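By Irja Riihimäki
May

I love a rest day! There, I said it. At the Grurkside gym we cheer for the heaviest bar and the longest run, and I wish we cheered as loudly for a good nap and a big supper.
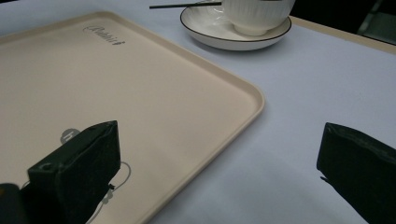
My squat moved more in 3 easy weeks than it had all winter, and I was sleeping like a baby. So take the day off, walk the dog, eat the potatoes – the bar will wait for you!

Last updated: May
Contact | © Irja Riihimäki | Back to top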